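Monday, simulated Panda cell (the Flundholm copy)

Spent most of the morning putting the sim cell back in order after the Roussel asset pack went in, and I'm writing it all down while the kettle's on, as I know I shall have forgotten by April. The arm base had ended up slightly low against its pedestal, which threw every grasp height out. I moved it up by 7 mm in the cell file and saved that as the new default, so please don't nudge it by hand any more!

Finger force is at 30 N for now. I had it at 80 for a while and the softer meshes went quite mad – jittering, sinking into the fingers, the lot.
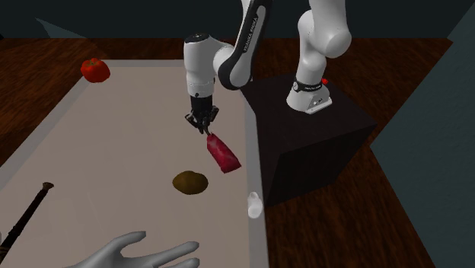
Long, floppy-looking things held by one end are still the ones I trust least, so I've been using the red one as my test piece between changes. The potato can wait its turn, and the pepper is so far over in the back corner that I want to check reach properly before anyone scripts a pick on it. Mind the table rim too: its collision shape is separate from the tabletop, and Imusier loads them in the wrong order if you start from a stale cache. Clear it first.

Physics step 410 crashed twice before lunch, same contact error both times. Log is in the Karkoncombe folder. Still to do: hand model collision, gripper opening limits, friction on the bottle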